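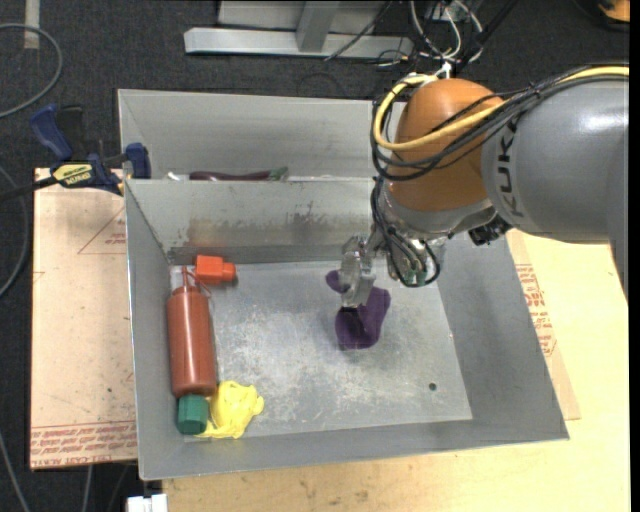
Report on the Lamps of Viranell

Submitted to the Office of Public Safety, District of Viranell, in the month of January

1. The undersigned was directed to walk the lower district after dark and to record every street lamp that did not burn. The walk began at 10 p.m. at the Rugemalira steps and ended at the canal gate. Of the lamps on that route, 50 were out. The contractor, Fuvari, had certified all of them as working.

2. Residents were invited to speak. Most declined. A baker on Skaltano Street stated that she now closes before sunset and sends her apprentice home by the upper road, although it adds a mile. She asked that her name not be used. She then asked whether the undersigned was walking alone, and on hearing the answer she lent him a flashlight. The flashlight has not yet been returned and is hereby acknowledged.

3. Between the school wall and the canal gate there are no working lamps at all. It was on this stretch that Marjan Kiani, a night nurse, was robbed and struck in the autumn. The police file on the matter is 2 pages long. The second page is a diagram of the street on which each lamp is marked with a small cross, the symbol for a light in service.

4. Ms. Kiani agreed to meet the undersigned at the place. She brought a notebook in which she had written the number of each dark lamp and the date on which she reported it. The earliest entry was made before the robbery. She read the entries aloud, without comment, while the undersigned checked them against the certificates. No error was found in the notebook.

5. Fuvari was asked for a response. It replied that a lamp is considered to be working if current reaches the base of the post, and that bulbs are covered by a separate agreement. The Office has been unable to locate a separate agreement. The company was paid 4,000 crowns for the most recent inspection.

6. It is recommended that payment be suspended, that the certificates be withdrawn, and that Ms. Kiani's notebook be entered into the record with her consent.

7. The undersigned was informed this morning that the report is to be held for review and that the walk need not be repeated. He wishes it noted that he went back last night on his own time. Ms. Kiani was coming off her shift, and they walked together from the school wall to the canal gate. The baker's flashlight was used for the whole distance.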